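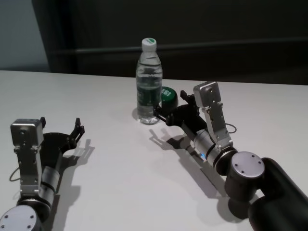
Thread last edited: Friday, 16:44

Sirkden Home Forum > Kitchen and Table > Bottled water on the table

pruvum_pat
Morning all! We've the family over in July and I'm wondering what to do about water. I've always put bottles straight on the table (like the one up top, green label, white cap) but my sister says it looks like a canteen and I ought to decant into jugs. What do you all do?

Ferdinand Stöckli
I'm with you, Pat. A ridged bottle is easy to grip, the cap goes back on, and if a little one knocks it over you haven't got a lake in the butter dish. On a plain white top like that I think it looks fresh and tidy.

zason44
Sorry, have to side with the sister! Jugs every time, with a bit of lemon (or cucumber, if you've a glut). We bought 3 from Aigner years ago and they've been to every christening since. At least peel the label off?

pruvum_pat
Oh, I rather like the label, it goes with the round green thing beside it. My grandson reads that one out as "ES!" at the top of his voice, so it has to stay within reach or there's trouble.

Ferdinand Stöckli
Quite right too. Leave the label on, Zason, it only leaves glue behind.

zason44
Warm soapy water and a bit of patience, Ferdinand! But it's your table, Pat, have a lovely day whichever way you pour it.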